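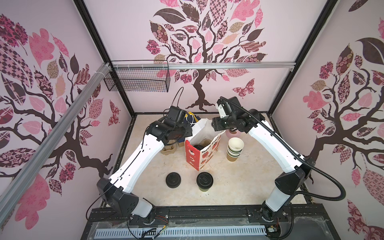 使い捨てカップと紙袋、樹木柄の壁

スキッドコム音楽堂 ピアノ整備と使用条件の変更について
2024-12-25

スキッドコム音楽堂(685席)の舞台用ピアノ二台について、整備の結果と来期の使用条件をお知らせします。対象はフルコンサートグランドと、室内楽および伴奏に使用している奥行191センチのグランドです。リハーサル室のアップライトは今回の対象に含みません。

1 整弦とハンマー

フルコンサートグランドは、中音域から次高音域にかけてハンマーの弦溝が深くなり、弱音での音色のばらつきが指摘されていました。今回は全鍵のハンマーを整形し、弦当たりを確認したうえで針入れを行っています。整形後は打弦点までの距離が変わるため、打弦距離、接近(レットオフ)、戻り(ドロップ)も取り直しました。弱音ペダル使用時のハンマーの横移動量は従来より小さめに設定しています。左ペダルを踏み切った位置でも三本弦のうち二本に確実に当たりますが、半踏みで音色をつくる奏者には従来と感触が異なるはずです。リハーサルの早い段階で確認してください。

191センチのグランドは、低音巻線の一部を交換しました。新しい弦は伸びが収まるまで音程が下がります。交換から最初の84日間は調律の間隔を通常より短くとり、公演の有無にかかわらず保守調律を入れます。この期間の調律は催事の予約枠に優先して配置されます。

2 湿度管理

舞台袖の楽器庫に、スースベルク製の加湿除湿ユニットを設置しました。旧設備は庫内全体の空気を一系統で扱っていたため、搬入口の開閉があると楽器庫の奥と手前で湿度に差が出ていました。新しい設備では吹き出しを二系統に分け、響板に直接風が当たらない位置に導風板を取り付けています。

舞台上の空調は従来どおりです。照明を点灯した状態の舞台は楽器庫より乾燥するため、ピアノを舞台に出してから調律を始めるまでの待機時間を二時間としました。これまでの一時間では、調律後に中音域が下がる例が記録されています。待機中は大屋根を閉じ、照明は本番に近い明るさにしておきます。照明合わせと待機を同じ時間帯に入れていただいてかまいません。

3 標準ピッチ

A=442ヘルツを標準とします。440ヘルツへの変更は、191センチのグランドに限り受け付けます。変更には下げる作業と戻す作業の両方が必要で、巻線交換後の安定期間中はお受けできません。フルコンサートグランドのピッチ変更は行いません。

古典調律(ヴァロッティ、ヴェルクマイスターIIIなど)の指定も、191センチのグランドのみが対象です。申込書の「調律法」欄に名称を記入し、基準音からの偏差表がある場合は添付してください。同じ名称でも資料によって数値の異なるものがあり、偏差表の添付がないときは当館の手持ちの値を用います。

4 内部奏法とプリペアド・ピアノ

弦に直接触れる奏法を含む曲目は、事前の届け出が必要です。使用できる楽器は191センチのグランドとし、次の条件によります。

・弦に挟む材料はゴム、フェルト、樹脂、木に限る。金属のねじやボルトは、ねじ山が弦に接しないよう被覆したものを可とする。
・低音巻線への装着は不可。
・弦への印付けは、粘着剤の残らない付せんをダンパーの上面に貼る方法による。チョークと油性ペンは使わない。
・装着と取り外しは調律師の立ち会いのもとで行う。
・取り外し後の点検調律は利用者の負担とする。

手袋は綿製のものを楽屋口に置いてあります。素手で触れた弦は変色が早く、巻線では錆の起点になります。

5 録音利用

シアルの録音班が使用している舞台上部の吊りマイク設備は、ワイヤーの更新により高さの調整範囲が変わりました。下限位置が従来より高くなったため、ピアノ独奏を近接で収録する場合は床置きのスタンドを併用してください。スタンドの脚には防振材を敷き、大屋根の突上棒から離して設置します。大屋根を外しての収録は可能ですが、外した屋根の置き場所は下手袖の専用架台のみとし、客席側への搬出は認めません。

録音中に発生するペダルの機械音についても問い合わせがありました。フルコンサートグランドでは、突上げ棒の受けのフェルトとペダル箱のブッシングを交換し、ダンパーが上がりきる位置での接触音は下がっています。ダンパーフェルトが弦から離れるときの音は構造上残ります。

6 オーティス棟の練習用ピアノ

オーティス棟の練習室では、鍵盤の深さを三台とも同じ値にそろえました。鍵盤のタッチの重さは個体差が残っており、次の整備は5月に行います。その間、練習室の使用時間に変更はありません。椅子は高低自在のものに替わっています。ハンドルが固いときは、腰掛けたまま回さず、荷重を抜いてから操作してください。

申込書の変更箇所

「使用楽器」欄は機種名の記入から二択に変わりました。「ピッチ」欄は空欄の場合442ヘルツとして扱います。内部奏法の届け出は別紙で、曲名、作曲者、装着する材料と音域を記入します。旧様式で提出済みの申し込みはそのまま有効ですが、待機時間の延長により搬入時刻が一時間早まる場合があり、該当する催事には舞台担当から個別に連絡します。

スキッドコム音楽堂 舞台技術係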